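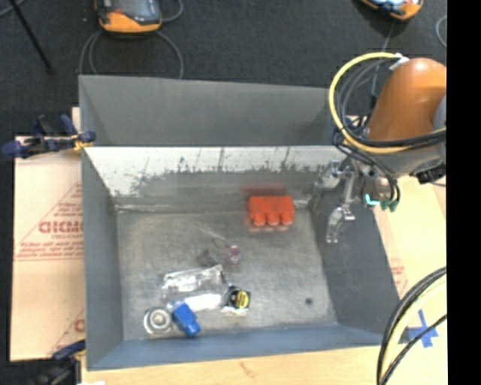
One orange-red block, one very large metal bin.

I have been trying to get rid of things since January. The plan was one box a week, which sounded modest when I wrote it on the fridge calendar. I'm on box 2.

The trouble is the small stuff. Big things are easy. I sold a couch in 40 minutes to a man who didn't even sit on it. But the drawer under the microwave holds a key to a bike lock I last used in college, three takeout menus from a place that is now a dentist, and the manual for a Gendent coffee grinder. The grinder died two apartments ago. I read the manual before putting it back. Good section on descaling.

Then there are the photos on my phone, which I told myself counted as clutter too. I deleted 756 of them one evening and felt wonderful until I went looking for the one of my parking spot at the Bravenico garage. Level 3, or maybe 5. I walked a lot that night.

My sister-in-law swears by asking whether you'd buy the thing again today. I tried it on the bread machine and the answer was yes, immediately, which is how I learned there are newer bread machines and that they come in green. I closed the tab. I did not close the other tab.

So far the donation pile has 31 items in it, and I'm counting each chopstick. The thrift store on Nukum Street takes drop-offs until four. I keep arriving at ten past, driving home, and carrying the bag back inside, where it now has its own spot by the door. I've started hanging my coat on it.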